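**Sim-Evaluation für Greifpolicies: wie viel ist die Zahl wert?**

**rana_zh** schrieb:

Moin zusammen,
wir haben am Samstag die Auswertung für Zirnholm durchlaufen lassen. Verglichen wurden zwei Policies auf der Brettaufgabe, beide mit denselben 50 Demos trainiert. Variante A bekommt nur die Kamerabilder, Variante B zusätzlich die Gelenkwinkel. Je 158 Rollouts in der Simulation, Startpositionen zufällig. B liegt 14 Prozentpunkte vorn. Mich interessiert, ob ihr so einem Abstand trauen würdet.

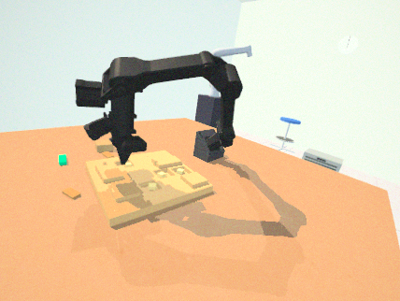 Gewertet wird bei uns erst am Episodenende, Zwischenstände zählen nicht. Das ist streng, aber sonst diskutiert man bei jedem Rollout neu. Die meisten Fehlschläge von A passieren beim Absenken. Wenn die Fingerspitze so dicht neben einem der kleinen gelben Würfel steht, reichen ein paar Millimeter, und der Würfel wird verschoben. Dazu kommt der Schatten vom Arm, der bis an die Vorderkante vom Brett läuft. Ich habe den Verdacht, dass A darauf reagiert.

**Tosside** schrieb:

Wie viele Seeds beim Training? Wenn es nur einer war, sagt der Abstand wenig. Die 158 Rollouts messen dir nur die Streuung der Startpositionen. Die Streuung zwischen zwei Trainingsläufen ist bei uns meistens größer.

**rana_zh** schrieb:

Einer pro Variante. Rechenzeit ist knapp.

**mskoo** schrieb:

> Einer pro Variante.

Dann würde ich das so nicht in den Bericht schreiben. Nimm 5 Seeds und dafür weniger Rollouts pro Seed. Tae-yang Ko hat das bei uns in der Gruppe mal für eine ähnliche Aufgabe gemacht, da ist von einem schönen Vorsprung fast nichts übrig geblieben.

**Jutirside** schrieb:

Sehe ich anders. Für eine interne Entscheidung, welche Variante man weiterverfolgt, reicht das. Man muss nicht jede Ablation behandeln wie ein Paper. Die Schattenfrage finde ich spannender. Licht fest oder randomisiert?

**rana_zh** schrieb:

Licht ist fest, Kamera wird leicht variiert. Die Objektfarben bleiben auch gleich.

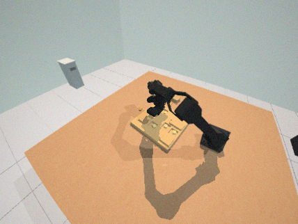

Die Lichtrichtung könnte ich ohne großen Aufwand pro Episode würfeln, das ist ein Parameter in der Config. Neu trainieren müsste ich dafür erst mal nicht, nur die Auswertung wiederholen. Wenn A dabei stärker einbricht als B, wäre das zumindest ein Hinweis.

**Tosside** schrieb:

Ein Hinweis ja, aber du vermischst dann zwei Sachen. Beide Policies haben im Training nie anderes Licht gesehen. B kann sich teilweise auf die Gelenkwinkel stützen und steht automatisch besser da. Das sagt noch nichts darüber, ob der Schatten bei festem Licht das Problem war. Besser wäre ein Lauf ganz ohne Schatten und einer mit den normalen, Startpositionen paarweise gleich.

**Jutirside** schrieb:

Ohne Schatten ist aber genauso außerhalb der Trainingsverteilung.

**Tosside** schrieb:

Stimmt. Dann halt beides und getrennt berichten.

**rana_zh** schrieb:

Ok, ich mache es so: erst die weiteren Seeds mit dem alten Licht, danach die beiden Lichtvarianten mit gepaarten Starts. Mal-soon Yoon hat noch Rechenzeit bis Ende Februar, die frage ich. Ergebnisse stelle ich hier rein.

**mskoo** schrieb:

Bitte auch die Ergebnisse pro Seed angeben, auch wenn einer komplett daneben liegt.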